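Home > Robots in Everyday Places > Unit 3
Print this chapter | E-mail this chapter

Chapter 9
A Day at the Open House

Most people meet their first working robot at an open house, and most of them come away a little let down. They have seen the movies. They were hoping for something that walks over and shakes hands. What they get is a folding chair, a paper cup of coffee and a large screen on which a simulated machine spends the morning thinking about a door.

This chapter begins with one of those mornings. The Rerka laboratory in Esham opens to the public every November, and the program for the day listed 2 demonstrations. The first was a mobile robot named Jaidee, which would deliver a box of crackers to the front desk. The second was called "Household Navigation in Simulation," and it drew the smaller crowd, as anything with the word "navigation" in it will.

Jaidee delivered the crackers. It also stopped for a long while beside a coat rack, which it had taken for a visitor, and waited politely for the coat rack to go first. The audience enjoyed this more than the delivery. Keep the coat rack in mind, because it will come back in the section on telling people from objects.

The second demonstration took place inside a computer. The engineers had built a make-believe home, room by room, and a program was learning to get around it without bumping into the furniture. The reason for doing things this way is mostly money. A simulated robot can drive into a simulated wall all night, and in the morning there is no plaster to sweep up and no letter to write to the insurance company. 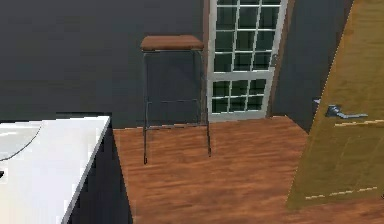 A visitor near the back asked when the exciting part would start. The guide replied, with the calm of someone who had been asked before, that this was the exciting part. To a person, a room is a place to look for the snacks. To a program, it is a long series of questions. Where does the floor stop? Is that door open far enough to pass through? Will a sheet of glass let me by, or does it only look that way? How thin can the leg of a stool get before I fail to notice it?

None of these questions is easy, and a few are harder than they sound. Glass is a famous nuisance – plenty of people have walked into a patio door, and they had the benefit of years of practice. Thin metal legs are nearly as bad, especially dark ones in front of something dark.

After lunch the guide brought out the Mamcombe course, a real hallway with real doors, where programs that did well on the screen are tried on an actual machine. Of the 9 runs that afternoon, 2 ended early. The hallway had a rug in it. The simulation did not. You will read a good deal more about that rug, and about the gap between practice worlds and real ones, before the chapter is over.

Before going on, look around the room you are in and choose a path from your seat to the nearest door. Write down everything you would have to tell a machine that had never seen a room. Stop when you fill the page or lose patience, and keep the list for Section 9.1.

Filed under: Classroom Reading, Robots & Automation
Contact the editors | Copyright, all rights reserved | Back to top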